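# Leave the bench messy

Most papers on robot manipulation still report a success rate measured on a clean table. I think that number should be moved to an appendix, and that the main result should come from a surface people are using for other work.

My argument rests on a small study by Fotis Zervas and Sieglinde Wegener, done under the Odado project. They trained one grasping policy on 3482 recorded attempts and tested it under 2 conditions. In the first, the arm faced a bare tabletop with one object on it. In the second, the target sat on a workbench with whatever was already there. The policy and the arm were the same in both. On the bare table it did well enough to publish. On the bench it failed more than half the time.
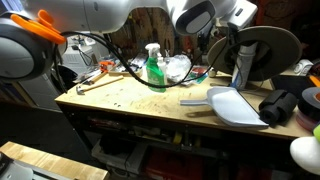
*The arm over the workbench, with a spray bottle, hammer and dustpan among the items on the surface.*

The usual reply is that clutter can't be controlled, so results from it can't be compared between labs. That is a fair point, and I don't think it is enough. Zervas and Wegener ran 795 trials on the bench and logged the layout before each one. Another group can't rebuild those layouts exactly, but it can read the log and see which kinds of failure came up. Most were dull. The gripper closed on a neighbor of the target, or the planner gave up because it saw no free path. Clear plastic was the worst thing to have near a target – the depth readings around it were close to useless.

None of this shows up on a bare table. A lab that tests only there will spend its next year improving the grasp itself, when roughly half of the trouble comes before the fingers close.

There is a cost. Bench trials are slow, and the pair needed four months for a data set that a clean setup would have given them in a few weeks. Reviewers should take that into account and accept smaller samples. I would rather read 795 trials of this kind than many thousands of the other. Wegener has said she plans to repeat the test in July with the Matos planner, on the same bench and with the same logging.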